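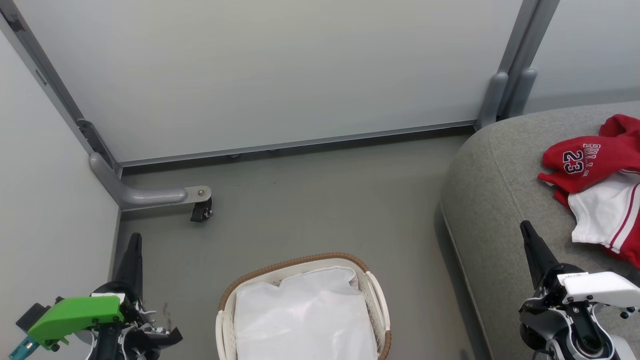

5.2 Open-day demonstration

The bench tests in Section 5.1 were run with the authors as the only operators and with garments placed according to a fixed list. To see how the system behaves when the start state is set by people who have no stake in the result, we repeated the tidying task during the October open day at the Hungate building. The demonstration was held on the Friday and was open to anyone who had registered for the building tour. Groups were brought to the demonstration area by their guides and stayed for one session each.

Task and layout. The task is to pick up loose clothing from a seat and place it in a laundry basket on the floor. Figure 4 shows the start state of one session, viewed over the two grippers. The basket stands on the floor between them, with a white liner over its interior, and the clothing lies on the seat to the right: a red jersey with the number 23, and a white garment with red trim, folded and partly tucked under the jersey. The arm of the seat is rounded and padded, with a seam running down its front. The planner treats it as a soft obstacle with a clearance margin, as described in Section 3.4. The walls and floor are plain, so the background contributes few features to the segmentation. The same is not true of the liner, whose color is close to that of several of the garments we used.

The base was parked on a taped mark before each session and was not driven during it. We made this choice for safety with visitors present, and it means that the results say nothing about navigation. All grasps had to be made within reach of the parked position. Visitors stood behind a rope on the open side of the area and had no physical access while the arms were powered.

Procedure. A session began with the arms in the ready pose and the brakes on. One visitor from the group was asked to place garments from a shelf onto the seat in any arrangement. No instructions were given on folding, overlap, or orientation. The visitor then went back behind the rope, the operator released the brakes, and the policy was started from the console. A session ended when the policy reported the seat clear, when the operator pressed the stop, or after 8 minutes. The operator for all sessions was Zuleica Caldeira, who also kept the written log. A second member of the team spoke to the group and did not touch the console.

The controller was the Mukemine stack in the configuration used for the bench tests, with two changes. Arm speed was reduced to the limit agreed with the building's safety office, and the retry limit was set to 5 grasps per garment. Perception used the same weights as before. No data from the open day was used for training, and nothing was tuned between sessions, with the exception of one change to the light threshold described below.

Results. We ran 35 sessions, with 148 garments placed by visitors in total. The log records one outcome for each garment: in the basket, on the floor, left on the seat, or removed by the operator. Outcomes are listed by garment type in Table 6. Jerseys and other large, flat items were handled most reliably, and most were lifted on the first grasp. Small items were slower. Socks in particular were often found only after the garment on top had been moved, and the policy spent a large part of the session looking from a pose that did not show them.

Stacked garments were the main source of error. When a thin garment lay under a thicker one, the fingers tended to close on both. In the bench tests we counted this as a failure, and the arms put both items back. At the open day we let the double grasp go through if both items reached the basket, and logged it as such. Readers comparing Table 6 with Table 4 should keep this in mind. If the stricter rule is applied, the gap between the two settings is larger for the shirts than for any other type.

The second source of error was the liner. A sleeve or hem hanging over the edge of the basket was sometimes labeled as liner and left where it was. The policy then reported the task as complete. These cases are marked with a dagger in the table. We did not see the reverse error, in which the liner is grasped as a garment, although it occurred twice during setup on the previous afternoon. Moving the basket a little farther from the seat removed it, and the basket stayed in that position for all logged sessions.

Light was less stable than in our own lab. The blinds on the tour route were opened before noon, and the first session afterward was stopped by the operator when the segmentation lost the edge of the seat. We raised the light threshold once at that point and left it there. That session is included in the totals.

Visitor placement. We had expected visitors to make the task harder on purpose, and a few did. One group pushed a shirt down behind the seat cushion, and another tied two sleeves together. Most arrangements, however, were easier than the ones on our fixed list. Visitors tended to lay the garments out side by side, with little overlap, and often with the printed side up. This is a bias in the opposite direction from the one we planned for. A comparison with the household photographs collected for the Barkex study suggests that real seats hold more overlap than either of our settings, and we would not treat the open-day arrangements as a sample of daily use.

Questions from visitors. Guides handed out a short card at the exit. The answers were not collected for research and are not analyzed here. The most common spoken question concerned speed, and the next most common was whether the robot could also fold. Both are outside the scope of this section. Folding with the same arms is treated in the companion report by the Conceição group, which uses a table at a fixed height and no basket.

Limits. The sessions were run by one operator on one day, with one basket and one seat. The garments came from a single shelf and were reused, so later sessions contain items that had already been handled many times. The operator's decision to press the stop was not blind to the state of the policy. For these reasons we report the open-day outcomes as counts only and use the bench results for the statistical comparison in Section 5.3.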